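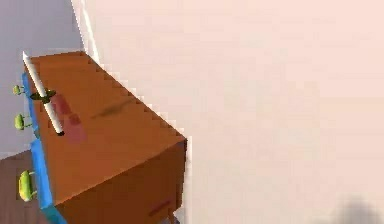
Gallery: Gathering Examples in Simulation

The Trarow program prepares training examples for systems that learn to handle household objects. Much of this work is carried out in rendered rooms, where furniture and small items can be rearranged between one recording and the next. The page is maintained by the Adutau Laboratory under the direction of Nasrin Shirazi.

Cabinet and drawers, view from above
Rendered cabinet with an orange-brown top, blue drawer fronts and lime-green knobs. A thin white rod lies across the upper-left part of the top.
Scene design: Marek Lukáč. Review: Rosalía Sarmiento.

About the collection

The current release holds 1,054 recorded episodes across 12 room layouts. Operators guide each episode by hand from a workstation, and a session may include up to 200 attempts. Unsuccessful attempts are kept and labeled as such – they are used in a separate part of the training process.

Colors and wall finishes are changed on a set schedule so that a system does not come to depend on any single room. Drawer tasks form the largest group in this release, followed by the placing of small items on flat surfaces. Written instructions are added after recording by a second operator.

Access and use

Partner institutions may request the full set of still views from Prasert Kongkaew at the Brirlow office. Images may be reproduced in teaching materials with credit to the Trarow program.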